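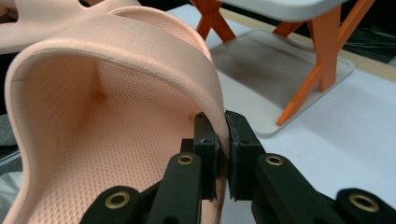
How do I clean foam sandals when dirt stays in the small dimples of the footbed?

Use lukewarm water, a little washing-up liquid and a soft nail brush, and brush in small circles. Rinse well and dry them in the shade.

Ticket: slides, marks in footbed and smell
Opened by: Hawi Mersha, Jillovthorpe
Status: open

I have one pair of pink foam slides. I wear them without socks and since December they smell. I followed the answer above and left them for 18 hours on the balcony. The smell is weaker but it is still there.

Second try: I put 4 spoons of baking soda in a bowl with roughly 400 ml of water, spread it on the footbed with the brush and waited until 17:00 before I rinsed.

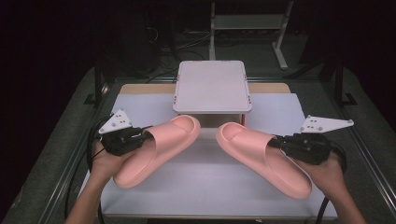

After this second wash the smell was gone from the left one. The right one still smells a little near the heel. May I repeat the baking soda, or will it make the foam hard? I do not want to use bleach, as it spoiled the colour of my old pair.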